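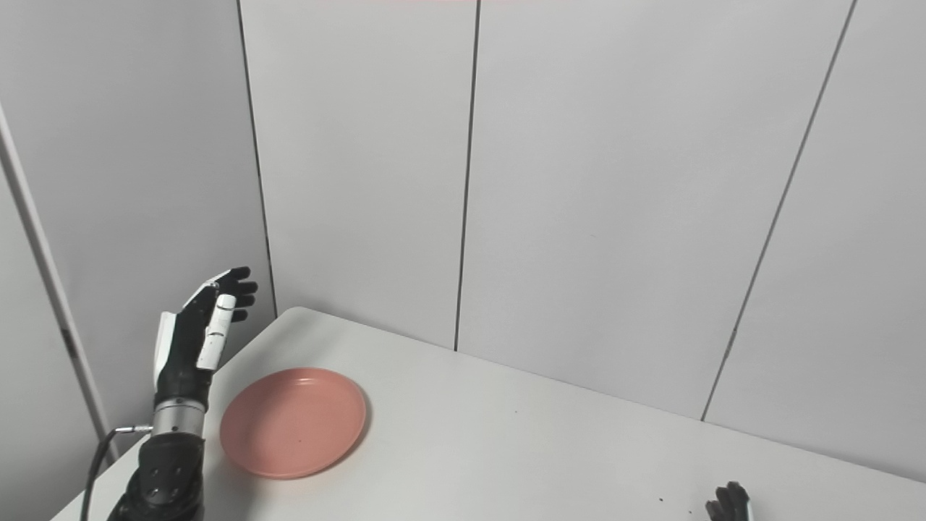
How often should a domestic water softener regenerate?

Often enough that the resin never runs out between cycles, and for most two-person households on hard water that means once every few days.

I have now kept a log of ours since May and the figure I was given by the installer was wrong for us, so I am writing down how I got to a better one.

The unit is a Grusel single-cylinder model with a metered valve. It sits under the kitchen worktop, next to the stopcock. The meter counts litres and starts a regeneration overnight once a set volume has passed. The factory setting is meant to suit average hardness. Ours is well above average. I tested the mains supply at the outside tap with a drop kit and got 20 degrees Clark, and the same again the following week.

The sum is simple. Resin capacity divided by hardness gives the volume of water you can soften before the resin is spent. With the capacity printed in the manual and my own hardness reading, I got 937 litres. You then take off a reserve, as the valve only regenerates at night and you may cross the limit at breakfast. I take off one day's use. From the water meter, our daily use averages 188 litres, which leaves 749. I set the valve to 740.

Before the change, the last evening of each cycle gave a reading of 2 degrees at the kitchen cold tap, and the kettle had a faint ring. Since the change I have not had a reading above zero on any evening I tested.

Salt use has gone up, as expected. I buy block salt from Jayawardena, the builders' merchant on the ring road, who are cheaper than having it delivered. Tablet salt is cheaper again but does not fit the Grusel cabinet.

Lindiwe Le Roux wrote to ask whether the drain hose can share the washing machine standpipe. Mine does, with an air gap. Check your own manual, and check that the standpipe can take both flows at once. She also asked about drinking water. We kept one unsoftened tap, teed off before the unit, and I would do the same again.

Still to do: the bypass valve weeps slightly when turned, so it needs a new O-ring. The one I ordered was 2 mm too wide. I also want to repeat the hardness test after heavy rain, in case the supplier blends from another source and the reading drops.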